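Skancombe Pulls Grip Update After Robots Learn to Let Go of the Dishes

SKANCOMBE, October 10, 2026 - Pramitz, the table-service robotics company, today withdrew version 8 of Sial, the software that tells its Mundo robot how to pick things up. Customers running version 8 should go back to version 7, which is slower and drops less.

The fault affects how the robot handles round, dark tableware sitting on a pale tray. In some cases Mundo closes its fingers, decides it is holding a dish, and proceeds with great confidence to carry nothing across the room. In other cases it does have the dish, concludes that it doesn't, and opens its fingers to try again. The second kind is louder.

Pramitz logged 14 such drops at customer sites before stopping the rollout. There were no injuries. One sideboard was scratched and has been paid for. The company received its first report in January and filed it under "user error," a label it has since taken back with an apology to the user.
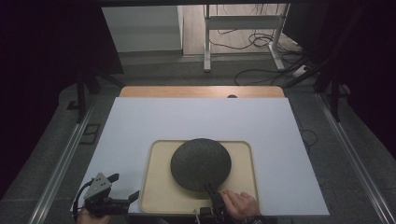 What went wrong

Sial learns from people. A person holds a pair of grippers fitted with the same kind of fingers the robot uses, does the job by hand, and the software studies the result. Version 8 was trained on 2,185 of these demonstrations, nearly all of them with light-colored dishes sitting right side up. Give it something dark and textured, or turn it over so that it makes a dome, and the software had very little to go on. It guessed.

A second mistake made the first one worse. To save time, version 8 shortened the pause in which the robot checks its grip before lifting. Our internal tests did not catch the problem. Our internal tests used the same light-colored dishes. 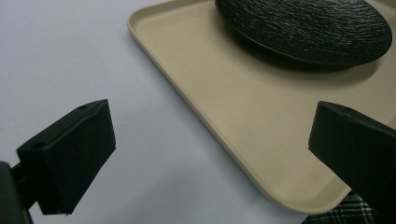 We also found that the software had trouble telling the edge of a dish from its shadow. Fingers would close on the shadow, meet no resistance, and report success anyway. The check that should have objected was the one we had just made shorter.

What we are doing about it

Pramitz is recording 1,000 new demonstrations at its Skancombe workshop, using dark tableware both right side up and upside down. The full grip check is back. A robot that isn't sure it is holding something will now stop with its arm still and ask for help, which several customers have told us they would have liked in the first place.

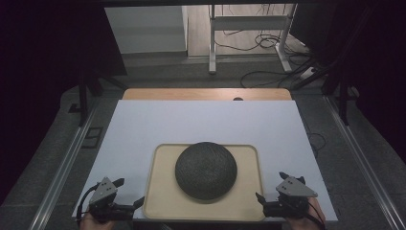

Hand-held grippers on either side of a dark, domed piece on a tan tray, Skancombe workshop.

What customers should do

Open the Mundo settings page, choose Software, then Previous Version, and restart the robot with nothing in its grip. Until the next release, please keep Mundo away from hot food, glassware and anything you inherited. Robots already on version 7 need no changes.

Customers with damaged dishes can file a claim through their Pramitz account. Photographs are helpful. Please do not mail us the pieces - we have plenty.

About Pramitz

Pramitz builds robots that set, clear and carry for dining rooms and care homes. It is based in Skancombe.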